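Sun 2 July

Rain from the morning, and the wind came from the west so that the kitchen window made its whistling sound. I stayed inside until lunch and did the accounts for the house. I had put this off the whole of June.

The roof will cost more than they wrote in the first letter. The firm in Lunde now asks 3391 for the work and 1488 for the tiles, and the second number was not in the letter at all. I read it again to be sure. In my old language I would telephone and be a little angry in a polite way, but in English I become either too soft or too rude, so I wrote an email. It took me most of an hour. I changed "I am surprised" to "I was surprised" and then back again. I still don't know which one is stronger.

After lunch it was dry for a while and I walked up to Skudstead by the lower path. The river is high and brown and there was a branch stuck under the footbridge, with a plastic bag on it. The bean field on the left side is in flower. I had forgotten this smell. It is sweet, nearly too sweet, and it follows you along the hedge for a long time and then it is gone at the gate, as if someone has closed a door. At home we had beans only in the garden, two rows, and I never noticed that they smelled of anything.

I wanted to see if the chapel was open but it was locked, so I sat on the wall and ate my apple. Two horses in the field opposite stood with their backs to the wind and did not look at me.

I thought there about the word "homesick". When I learned it at school I believed that it meant to be sick of home, to have had enough of it, and I used it in this way in a composition. The teacher wrote a big question mark beside it. I have now lived here long enough to be homesick in both meanings, some weeks in the same day. Today it was the ordinary meaning, and it was because of the beans.

Came back by the road and got wet after all. My left boot lets in water at the side where the stitching is. I put newspaper in both of them and stood them by the boiler. I must not forget to buy the wax.

In the evening I read on in the Carninura book. I am at the part where the sisters sell the mill and go down to the coast, and I am slower than before, because the author has started to use all the words for boats. I looked up "thwart" and found that it is a seat. I knew only the other one, to thwart a plan. I wrote both in the notebook. The book has to go back to the library on Thursday and I will not be ready, so I will have to renew it again, and the woman there will say again that it must be a good one. It is a good one, but I don't think this is what she means.

Soup from yesterday, with barley added. It needed salt. I tried the rye bread from Wurnano for the first time and it is closer to the right thing than any other I have found here, dark and a bit sour, but they put caraway in it. I picked out the seeds from the first slice and then I was tired of it and ate the second one with them in. By the third I did not mind.

No answer from the roof people, of course, it is Sunday. The stain on the ceiling above the stairs is not bigger. I drew a pencil line round it last week and it is still inside the line, even after all this rain.

The swifts were very loud after supper. They fly low between the houses and turn at the last moment by the chimney. I stood at the back door with my tea until it was cold. I would like to know where they are when it rains all day like this morning. I meant to look it up and did not.

To bed early, I hope. The small pink thing with the teddy bears is on my mind tonight too, such soft cloth.
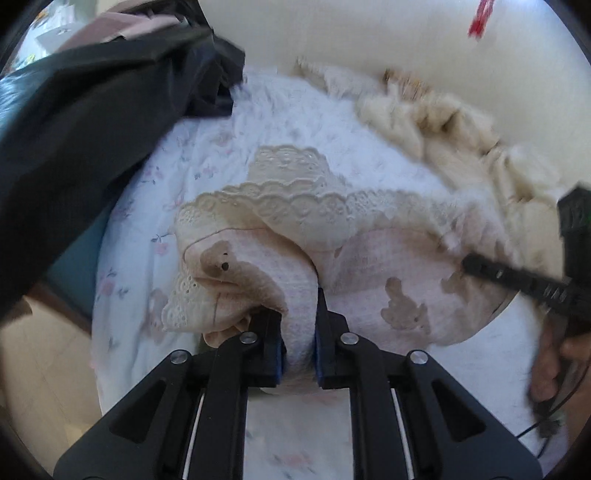
For the week

Boot wax, and ask if the stitching can be repaired.
Renew the book before Thursday.
Telephone Lunde if there is no email by Tuesday. Write down the sentences first.
Salt.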